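Derudance Cable Dress Kit for kitchen arm cells

Parts > Cable and hose management > Dress kits

In stock at Foltari. Ships from Gililville.

I've rebuilt the cabling on our kitchen cell more times than I'd like to admit, and this kit is what I wound up with. You get the wrist strap, two swivel guides, a roll of soft wrap and a bag of screws (keep the bag, the short ones go in the guides and the long ones don't). It's made for arms that spend the day reaching low over a counter and into drawers, where a cable that's fine at shoulder height suddenly goes tight!
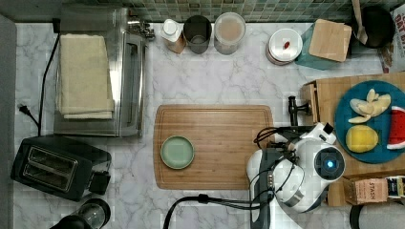
My rule on slack is simple: bend the wrist as far as it'll go, add a hand's width, then strap. I used to leave a lot more than that and paid for it in snagged connectors. Before I start I run the arm out low over the counter, with the black cables looped around it and the tail trailing along the bottom edge of the marble, and I look hard at anything the tail could catch on. A tea box is no big deal. A plate of fruit on a board is more of a mess. If the tail drags, move the second guide one hole up and try again, and please don't just pull it tight, you'll be back in there by lunch.

Order of work, the way I do it:

Power down and hang the tag.
Cut the old ties with flush cutters, never a knife.
Wipe the housing where the strap sits.
Strap on, finger tight.
Guides on, short screws, a dab of medium threadlocker.
Jog every joint slowly to both ends.
Snug the strap and jog it all again.

That first jog is where I find most of my mistakes. Go slow! Have somebody else on the stop button if you can.

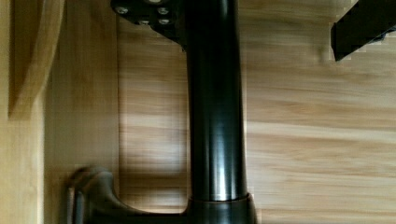

Posted by Lowri Parri
Cell upkeep, Foltari
March 9, 2024

While you've got the power off, do the stand hardware too. I put a wrench on every bolt in a mounting plate, even the ones that look perfectly happy, and then I check that any lever clamp is seated all the way. After that I draw a paint-pen line across each head. It takes a minute and next time you can tell at a glance if something has crept. Malcolm Stockdale talked me into the paint pen and I've gone through a whole box of them.

How long does a kit last? Ours gets new wrap every 300 hours and a new strap at 2,000. The swivel guides went roughly 4,000 before one got notchy, and I swapped both so they'd match. Irfan Swati runs a cell in Lagos on the same kit and changes his wrap sooner, mostly on account of flour. If you bake, listen to Irfan.

Drawer work is the hardest on cables, in my book. The wrist comes straight down, the loops sag toward the fingers, and you need them clear of the pull and the slide both.
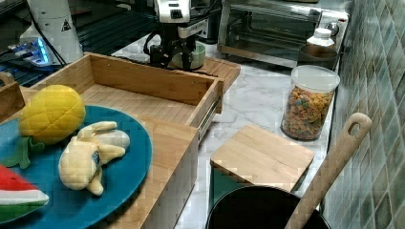
So I set the lower guide with the arm in its deepest drawer pose and leave it there, even if it looks a bit silly parked up high. Then I open and close the gripper a few times and watch the loops. They should sway a little and settle. If one swings in between the fingers, give the guide a quarter turn outward and check again.

Part number 784. The wrap is sold separately too, and so are the short screws, which I know you'll lose, I lose them constantly. Bench questions go to Precious Aquino through the contact form. Kits ordered before May come with the old gray strap, same fit, slightly stiffer buckle.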